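Notes for the talk, second half (after the tea break, keep to the clock)

Slide 11. Say again the number: 430 episodes recorded at Hulwood, 417 kept. The other 13 were removed by hand, mostly for lost tracking. Do not go into the tracking now, there is a question about it always.

Explain how we collect. A person holds the gripper and does the task with it, and the camera on the gripper records. No robot arm is needed in the room. We work with 2 grippers, so both hands can be learned together – this was the wish of the Rumov team from the start. 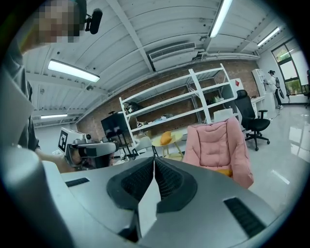
Slide 12: view from one gripper, with the second one in a person's hand. Note the square marker.

Wait a little, let people look. Then point to the marker on the second gripper and to its small camera on the top. The lens is very wide, so straight lines become bent. Say that we train on the bent picture as it is.

Slide 13. Kettani set: 126 episodes, only folding. Speak slowly here, last time I was too quick. The main point is that different rooms helped us more than more hours in the same room.

If there is time, show the Gresley clip. If not, go to slide 15.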